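Projects > Randside > Hand demos > Kitchen set > README

Kitchen set, second release
2019-10-22
by Fulgencio Gallegos

Hello, and thanks for downloading this. I'm the one who looks after the kitchen part of Randside, so if something in here is broken or daft it's probably my doing, and you should tell me (the address is in CONTACT.txt). I've tried to write down the things I kept having to answer by email after the first release in March.

The set has 3000 demos in it. Every one is a person doing a small kitchen job with a pair of hand-held grippers, one in each hand, no robot arm involved. We did try steering the arms by remote control first and I still think it's the right way for some jobs, but opening a door that swings towards you was miserable. With the grippers you just get on with it! Of the 3000, 2000 have both hands recorded and the rest are single-handed jobs like moving a cup or pushing a drawer shut.

The microwave jobs are in the folder called microwave (there are 1455 of them, easily the biggest group, sorry if you came for the cutlery). They cover opening the door, putting food on the turntable, taking it out and closing up again. I split them by stage, so if you only want "door open" you can have that on its own. Bread turns up a lot because it's cheap and it doesn't roll.

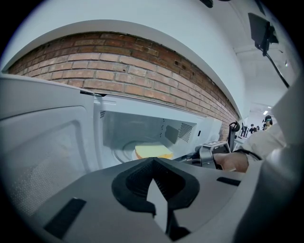

A slice of bread on the turntable with the door open, from one gripper's own camera.

The view is very wide and the corners are black. Please don't crop to a square before you've read the notes on lens correction in docs/lens.txt — the gripper tips sit right at the bottom and you'll lose them. Straight things such as door edges come out curved, and I've left them that way. Samir (our correction script) will flatten everything if you ask it to, but it's slow and I only run it when I want to measure something.

Each demo folder has the video from each gripper, a track of where the gripper went, and a little text file saying what the person was asked to do. How far the fingers were open is in the track file, last column. Zero is shut. In version 1 it was the other way round, which caught out almost everybody including me, so if you've old loading code please check that first.

A few things I know are wrong:

The glass door on some of the microwave demos confuses the tracking and the path jumps. I've marked those with a J at the end of the folder name and haven't deleted them.

Left and right are swapped in the batch called Wunetti-2. The videos are fine, it's only the names. I'll fix it in the next release, or you can swap them yourself with the script in tools.

People chat and wander about in the background of plenty of these. There's no sound in the files. If you're training on this I'd leave the busy ones in, as our own tests in a tidy room went well and then fell over as soon as we moved the kit.

You can use all this for research and teaching. Ask me before you sell anything built with it — I'm quite likely to say yes, I'd just like to know. If you add your own demos, keep to the same folder layout and send me a handful before you record loads, it saves a lot of renaming later on.

Recent items
Randside: notes on holding the grippers
Samir: lens correction script, how to run it
Wunetti drawers and cupboards set
Skasudia: loading the track files
Kitchen set, first release (old)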